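Archive home | Thread index | Previous message | Next message | By author

Subject: Re: [cell-planning] Second kitting cell: what goes on the December request
From: Dehua Tang
December, 14:20

Replying to the list so that Stendton purchasing and the Lustard people see the same text. Meriem's message is quoted first. My answers follow in her order, with two items added that her draft did not cover.

> From: Meriem Amrani
>
> All,
>
> I have to put in one capital request for the second kitting cell and I would like to do it once. Last year we went back twice for small items and both times the request sat in the queue behind forklift tires.
>
> What I have now is this: two arms, two grippers, one table, one controller cabinet, and a line that says "misc." Finance will not accept "misc." again.
>
> Questions:
>
> 1. Do we need two arms in the second cell, or can one arm with a longer reach do the same work?
> 2. Are the grippers the same model as cell one, or is this the moment to change?
> 3. Metwally quoted trays and fixtures separately. Is that real money or can the shop make them?
> 4. What do we carry as spares?
> 5. Who pays for integration hours, and are they capital or expense?
>
> I need answers by Saturday, in a form I can paste. Please no links to videos.
>
> Meriem

1. Two arms or one

Two. I priced the single-arm version because the question comes up each time. The longer arm from Prukeck covers the whole table on paper, but at the far corners it works near full extension, and repeatability there was worse than we can accept for the small connectors. It also needs a heavier base, and the floor plate in bay 6 would have to be replaced. After the plate, the saving is small enough that I would not defend it in a review.

The second point is the harnesses. A motor or a board can be picked and placed by one arm. A harness is limp, and it usually arrives folded over itself. When it has to be laid out straight, one gripper holds and the other draws the free end out. We tried a passive clamp in place of the second gripper. It worked on the short braided harness. It did not work on the long one with the sleeves, where the sleeve edge caught in the clamp jaw. I have the log if anyone wants it.

Paste line: "Two arms, same model and reach as cell one, with bases. Single-arm option reviewed and rejected on accuracy at reach and on harness handling."

2. Grippers

Same model. There is a newer one with force readout in the finger. I would like it, but it takes a different flange and a different driver, and then the two cells do not share spares. If the request has room for an option line, list it as an option for both cells together. Do not list it for one.

Fingertips are a consumable. Treat them like saw blades. We wear the pads on board edges faster than on anything else, and the wear shows first as boards rotating in the grip during the move. Put a yearly quantity on the operating budget and keep it out of this request.

Paste line: "Two parallel grippers, model as cell one. Fingertip pads to operating budget."

3. Trays and fixtures

Metwally's quote has two parts and they should be split.

The plastic source trays are cheap. Buy them from stock, yellow if possible, because the vision settings in cell one were tuned against yellow and I do not want to repeat that work for a different color. Buy extra. They scuff, and a badly scuffed floor has given us false edges on thin wire. We now rotate them out when the detection score drops, and that is a tray cost we did not have in the first budget.

The steel kit tray is also a stock item. Metwally wants to sell us a machined version with a matte coating, at a price I will not repeat on a list. The coating is there to stop glare. A sheet of plain white paper on the tray floor does the same job and costs nothing worth entering. Svyatoslav checked both under the bay lights and saw no difference in detection that he would sign his name to.

The locating frame that keeps the trays in position is a real fixture. Our shop can make it, but the shop is booked and would charge hours to the project in any case. I would take Metwally's frame and decline the rest.

For those at Lustard who have not been in the bay, the current layout in cell one is as follows. The second cell copies it. 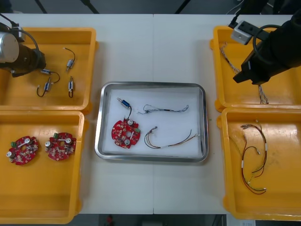 Cell one worktable: yellow source trays at the four corner positions, steel kit tray in the middle.

Motors are at upper left with circuit boards below them, and the harnesses are on the right-hand side. Each arm mostly serves its own side, and the middle is shared. That is why the controller has to arbitrate the center zone, and why the cabinet line in the request must name the dual-arm license. Without it you get two single-arm licenses and no shared zone, and the upgrade later costs more than both.

Paste line: "Source trays and kit trays, stock. Locating frame, one, Metwally. Coated kit trays declined."

4. Spares

One gripper complete. One set of arm cables. One camera with lens, already set and locked. Nothing else as capital.

The cable set is the item people want to cut. Please do not. The lead time is long, and the external cable at the wrist is the part that moves most. A stopped cell waiting for a cable costs more per day than the cable. For the calculation I used our internal figure of 2000 per lost shift, which finance already has on file, so they can check it against their own sheet.

I would not hold a spare arm. Prukeck has an exchange program, and the terms are acceptable if the service contract is signed at purchase. Signed afterward, there is an inspection fee.

5. Integration hours

Plan on roughly 55 hours for mechanical setup, safety check and copying the programs over. The first cell took far more, but much of that was tuning vision and writing the harness routines, and both carry over if the layout is kept. If somebody changes the tray color, the table height or the lighting, throw my number away.

Per Catríona, hours up to acceptance can be capitalized with the equipment and hours after that are expense. Acceptance therefore needs a written definition in the order. I propose: the full part list kitted over one complete shift, with stoppages logged, operator help counted as a stoppage, and the log signed by both sides. The stoppage limit is hers and Meriem's to set.

6. Not in the draft: the table

The draft says "table, one." It should say "table, two-panel, leveled on site." The top in cell one is in two panels with a seam between them. If the panels are not level with each other, the tray over the seam rocks, and the kit tray is exactly the tray that sits there. Leveling is two hours of labor if it is done before the arms go on. Afterward it means recalibration.

7. Not in the draft: lighting

We borrowed the lights for cell one from the inspection bench and never gave them back. Mohcine has asked for them more than once. The request should carry lights and stands for both cells so that his can be returned. Use stands with a small footprint. They have to go behind the table, and there is not much floor left.

Summary for pasting:

- Arms with bases, 2
- Grippers, 2, plus 1 spare
- Controller cabinet with dual-arm license, 1
- Table, two-panel, leveled on site, 1
- Locating frame, 1
- Trays, stock, quantity per Svyatoslav's sheet
- Camera with lens, 1, plus 1 spare
- Arm cable set, spare, 1
- Lights and stands, both cells
- Service contract, signed with order
- Integration hours to acceptance

I am in the bay until late afternoon if numbers need checking.

Dehua

Previous message | Next message | Reply to list

Comments on this message (4)

Svyatoslav Didenko
Tray quantity is in the sheet now, tab 2. One correction on the paper liner: it has to be replaced when it wrinkles, and a corner lifted by the gripper reads as a part. I would add a pack of pre-cut sheets to the operating budget. It is small, but somebody has to order it.

Catríona Sheehan
Capitalization rule is as Dehua states. The service contract is not capital even if it is signed on the same order. Please put it on a separate line or the whole order will be sent back. Stoppage limit: I will send a proposal to Meriem.

Mohcine Abdel Rahman
Confirming that I want the lights back, with the original clamps. Also, the request should say who does the leveling. Last time the table vendor and the arm vendor each said it was the other's job.

Meriem Amrani
Pasted, with leveling assigned to the table vendor and the contract moved to its own line. The gripper option for both cells is in as an option and I expect it to be struck. Still missing a delivery address for the frame. Is it the bay door or Stendton receiving?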